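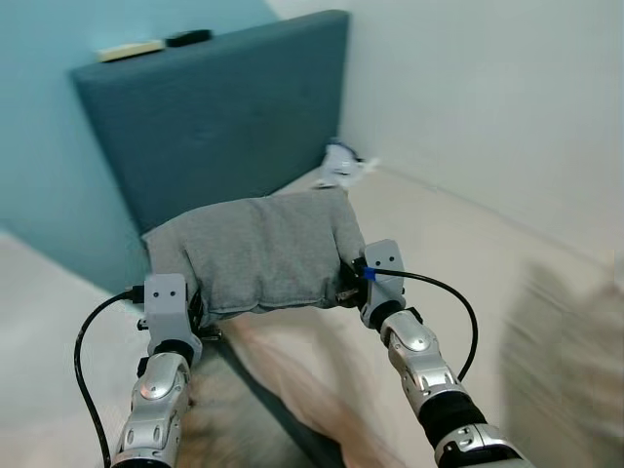 *Gray jersey pillow, cream sheet, teal headboard.*

## Pillows - quick notes

- Squeeze from both ends, let go, repeat. 12 times or so you stop counting. Flat ones need it daily.
- Jersey cases wrinkle. Don't iron, just pull the corners and smooth with a damp hand.
- Wash cases inside out, cool. Heather gray hides lint but not hair - roller first.
- Pillow itself: twice a year, I do May and again before the holidays. Two at a time so the drum stays balanced. Dry low, 2 tennis balls, check the middle. Still cold in there = still wet.
- Sheet first, all the way tight, THEN pillows. Otherwise your doing it twice.
- Fabric headboard collects dust right behind the pillows. Brush attachment, top to bottom. Spot clean w/ barely any water, test at the back.
- Case too big? Fold the extra under at the open end and tuck. The Drekside ones run 18 x 28 and slide around on mine.

Updated 12/3/24 - still need to add the bit on duvet covers and teh mattress pad.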